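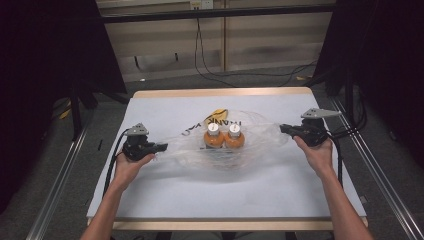

Packing a shopping bag

Carrying shopping home is a job most people do every week. It goes better if the bag is packed well. This page explains how to do it, and why a thin bag can hold heavy things.

What is a plastic bag made of?

Thin plastic bags are made from a kind of plastic called polythene. It starts as tiny pellets, a bit like grains of rice. The pellets are melted and blown up into a long tube, like a very tall balloon. The tube is pressed flat, cut into lengths and sealed along the bottom. Handles are cut out at the top.

Words such as THANK YOU are often printed on the side. If the plastic is clear you can see the shopping through the letters. When the bag is crumpled the words bend and go hard to read. Pull the sides apart and they come back.

Why do bottles fall over?

A bottle standing on a table has something flat and firm under it. A bottle in a soft bag does not. When you lift the handles, the bottom of the bag sags into a round shape and the bottles lean towards the middle.

Two bottles of the same size are easier to carry than one, as they lean on each other. Put them side by side in the middle of the bag. Check that the caps are screwed on tight first.

How to pack

1. Put the bag on a table and open it wide. Hold one side in each hand and pull gently. Thin plastic likes to stick to itself, so this can take a few tries.
2. Put heavy things in first. Bottles and tins go at the bottom.
3. Fill the gaps with things that do not squash, such as carrots.
4. Put bread, eggs and soft fruit on top.
5. Lift the bag a little way off the table. If the plastic stretches at the handles, take something out.

How much is too much?

Sheyla Ñahui runs the Mamani food shop in Gungate, and she packs bags for customers all day. Her rule for children is 2 litres of drink in a bag and nothing else heavy. Two litres of water weighs two kilograms, and juice is slightly heavier. That is plenty for a walk up the hill.

Thin handles can hurt your fingers. The weight presses on a very narrow strip of skin. Fold a cloth around the handles, or change hands at each corner.

After the shopping is put away

Shake out the crumbs and smooth the bag flat on the table. Fold it in half the long way, then in half again, and roll it up from the bottom. It will fit in a coat pocket for next time.

Keep plastic bags away from babies and pets, and never put one over your head - it can stop you breathing. A bag with a hole in it should not go in the ordinary recycling bin in most towns. Many big shops have a box for old bags near the door.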